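# Schedule of Condition

Item 1 was the front door. Item 2 was the hall, which had been painted over wallpaper on at least one occasion, the seams still legible under raking light. I recorded both as fair and went through to the back.

The property was a single-storey weatherboard cottage in Clatley, three rooms and a lean-to laundry, held by the Holub estate. My instructions were to list contents, note defects and assign each object one of the three codes: retain, transfer, dispose. Disis Probate Services supplied the form. The form had a column for colour, a column for condition and a column 16 millimetres wide for remarks.

I began at the north wall and worked clockwise, as required. One dresser, drawers seized. One kettle, scaled. One calendar, turned to April, with nothing written on it. One radio, working, tuned to a station that now carried only the races. Code D for the calendar. I held the kettle over for the metals bin.

The floor was not contents. It was fabric of the building and belonged on the second form, but it took up most of the afternoon. The tiles were patterned, laid on the diagonal, and the motif changed from one tile to the next. I have surveyed a lot of patterned floors. The usual method is to identify the repeat, measure it once and multiply. I looked for the repeat from the doorway, then from the sink, then on my knees with a torch.

There was no repeat within the area I could reach. A blue tile with a yellow cross-shaped flower lay near one of orange and brown stripes. Past those were arcs, one inside the other, and a cream tile with small ochre diamonds. I drew each of them in the notebook at a scale of one to ten. The grout was pale and sound. I tapped for hollows with the handle of a screwdriver and heard none.

The cloth was on the floor, so it had to be lifted before the survey could continue. I entered it as textile, mixed, and took it up one piece at a time. 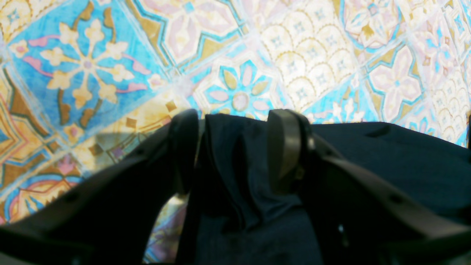 Last changed: Saturday, November 3, 2018

The navy piece I entered as item 1439. I left the description blank, intending to return to it, and put the cloth on the dresser.

Under the place where it had lain there was a tile I had already drawn.

I checked the notebook. The drawing was on page 7, made an hour earlier: flower, border, corner wedges, and a chip on the lower edge that I had marked with an arrow. The tile on the floor had the chip. I had drawn it from the sink side, where the floor was clear, and I had written the distance from the skirting beside it. I measured again. The distance was correct for the first position and wrong for the second by the width of the room.

I went back to the first position. The tile there was plain cream.

A discrepancy of this type is normally an error of transcription. I allowed for that. I put the navy cloth down where I had found it, waited the time it takes to fill a kettle, and looked at the first position. The flower was back, with its chip. I lifted the cloth and the cream returned. I carried out the procedure three times and obtained the same result on each occasion. Column 16 was not wide enough for this, as I had already noted in respect of other properties.

I then consulted the supplier's plate on the laundry step. It read Prutstead Tile & Lime, with a pattern number too worn to take down. The office in Prutstead had closed and the number I rang was answered by a tyre place. The man there said they got a call like mine every year or so, usually late in the day, and asked whether I had put it back.

I said I had picked it up again.

He asked what was on the cream tile now. I was in the laundry and could not see it from there. He stayed on the line while I walked through — I could hear a compressor running behind him — and I stood in the kitchen doorway with the form under my arm.

I coded item 1439 as retain. Under location I wrote: floor, as found. I replaced it by hand, squared the edges to the grout lines, and locked the back door from the outside.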